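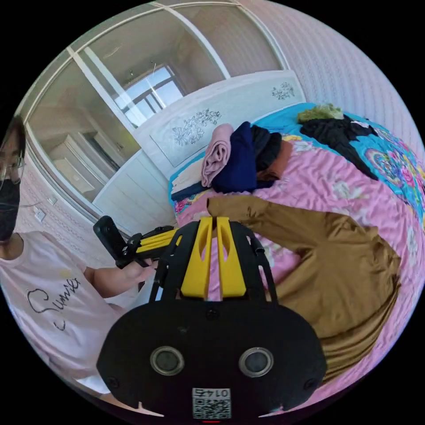
Folding and Bedroom Tidying — Your Questions

Last updated 11/16/24. Sent in by readers of the Fotside home pages. Short answers, because there's laundry waiting.

Why fold on the bed and not a table?

Space. A long-sleeved top needs room for both arms and most tables in Bevville apartments don't have it. Bed is also the right height if you stand. Pull the bedspread straight first or you'll be chasing wrinkles through every shirt.

How do I fold a long-sleeved top without a fuss?

Face down, sleeves out. One side in to the middle, sleeve laid back down along it. Same with the other side. Then bottom up to the neck, once or twice depending on the shelf. Soft knits slide around, so go slow on the first fold and fast on the rest.

Do I sort before folding or after?

Before. Always. Towels in one pile, tops in another, black stuff on its own becuase you can't tell one black thing from another once they're all mixed up.

My pile never gets smaller. Help?

Start with the thing on top, not the easy thing. Pick it up, shake it out, lay it flat. One mustard top done is one less to look at. Dark things and bright things can share the bed as long as they're clean — they only need separating in the wash.

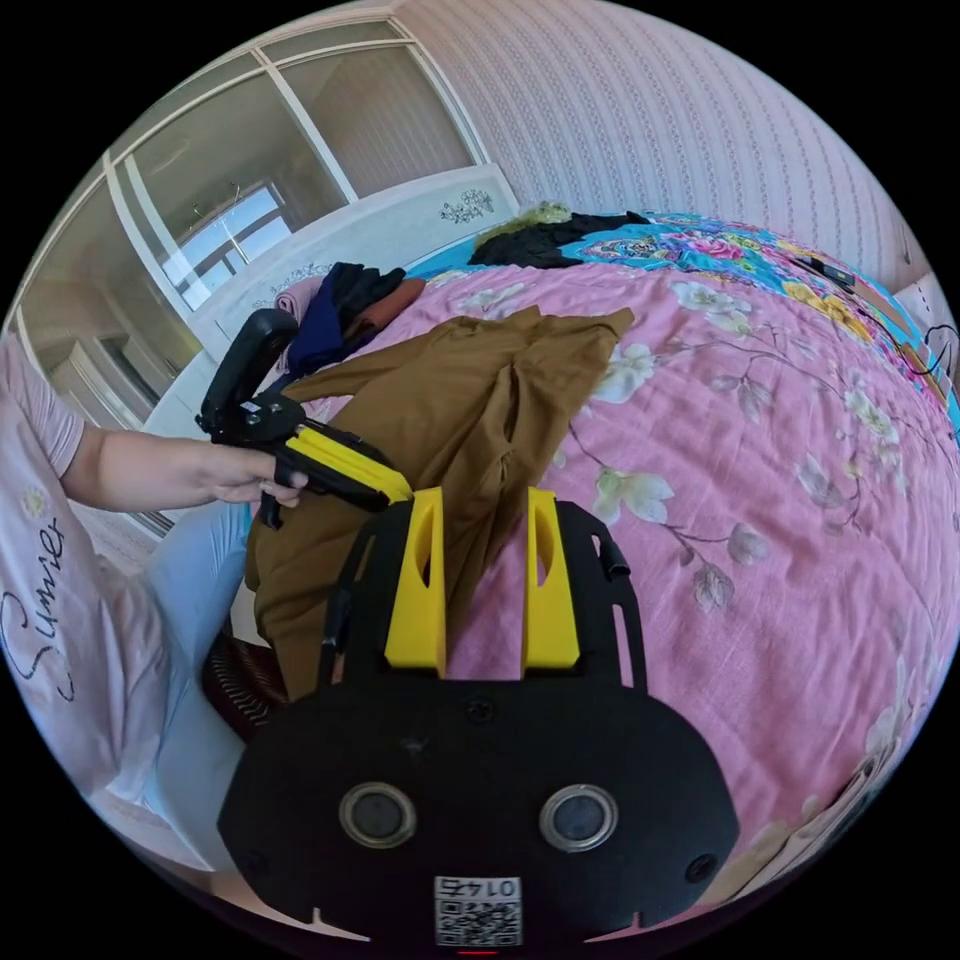
Small pieces last. Socks, cloths, anything that folds in one go. Five minutes and your done.

Is the 5 minute rule real?

For a small load, yes. A family load is more like 12, longer if there are fitted sheets.

What order do I stack blankets in?

Heavy at the bottom, light on top. Thick fleece is the exception, it's bulky but squashy and everything slides off it. Put that one last or give it its own shelf. Folded edges facing out so you can pull one without the lot coming down.

Quilts — fold or roll?

Fold, in thirds. Change where the creases fall every February or so, when the winter ones come out for airing. Rolling is fine for thin throws.
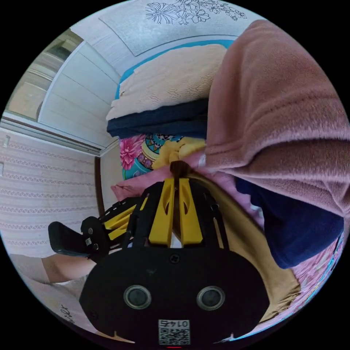
Which storage bags do you use?

The Tomić zip ones, large. Pack of 5, fits a double quilt if you kneel on it. Not the vacuum kind, they flatten the filling.

Can I donate old bedding?

Clean and whole, yes. The Hurkdale drop-off takes blankets, towels and quilts but no pillows. Tie sets together with string so they stay together.

I have a question that's not here.

Use the form at the bottom of the page. Keep it under 3000 characters please. Replies take up to 12 days, longer around the holidays.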